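Giving up fizzy drinks at my desk

I stopped buying fizzy drinks for the office in March. Before that I had one can mid-morning and another at three, five days a week, and I had done so since I started at Werkov in 2024. I didn't think of it as a habit until I added up what I was spending.

The machine on our floor is run by a firm called Brekano and charges 149 pence a can, which is an odd price and means nobody ever has the right coins. It takes cards now, and that made things worse for me. I stopped noticing the money going out.
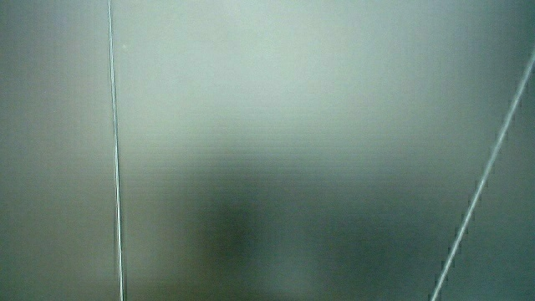 My first attempt was to stop completely, and it lasted until the second afternoon. I had a headache behind my eyes and was short with Hamish Ogilvie over a spreadsheet that was perfectly fine. I apologised and bought a can. The headache had gone by the time I went home.

The second attempt went better. I kept the morning can and dropped the afternoon one for a fortnight, then swapped the morning one for tea. Tea has caffeine in it, so I was only giving up the sugar and the bubbles at that stage. I missed the bubbles more. Natália Teixeira on the next desk drinks fizzy water from the corner shop, a Portuguese one called Azevedo, and she let me try some. It's quite salty. I bought a bottle of my own the next day and have kept on with it.

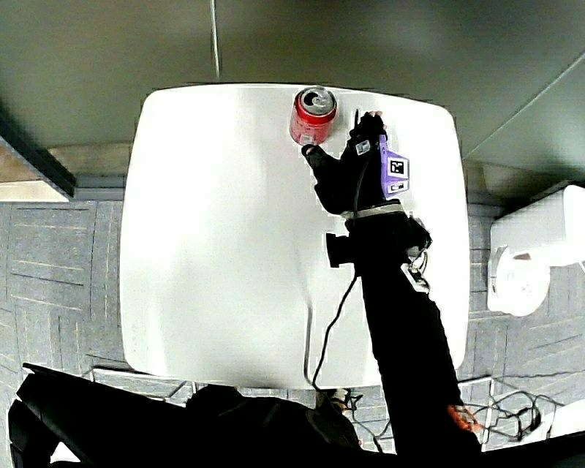 Wouldn't it have been easier to switch to the diet version?

For some people it would. I tried it for a week and found I drank more of it, and I still wanted something sweet with it, usually a biscuit from the tin by the printer.

The afternoons were the hard part. I used to walk to the machine when I was stuck on something, and it took me a while to see that I wanted the walk as much as the drink. These days I go down the stairs, round the car park and back up. If it's raining I go to the kitchen and wash my mug — a poor substitute, but it gets me out of the chair.

I've had 27 working days without a can at my desk. I did have one at my nephew's birthday, and it tasted much sweeter than I remembered. I drank half and gave the rest to my brother. 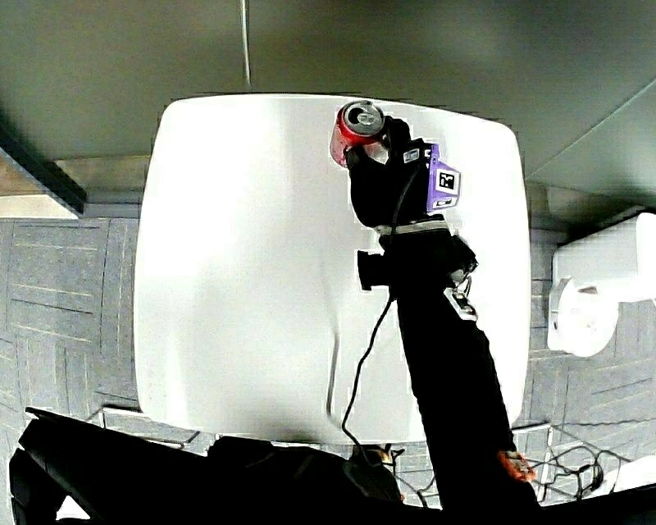
What I drink now

Tea at nine and again at eleven, milk, no sugar. Fizzy water with lunch. After that it's tap water in the big Nulteo bottle I got for Christmas, which leaks a bit if you lay it flat in a bag. I sleep slightly better, though the evenings are lighter and I've been going to bed later, so I can't say what's doing it. I'll see how I get on in the summer, when the office gets hot.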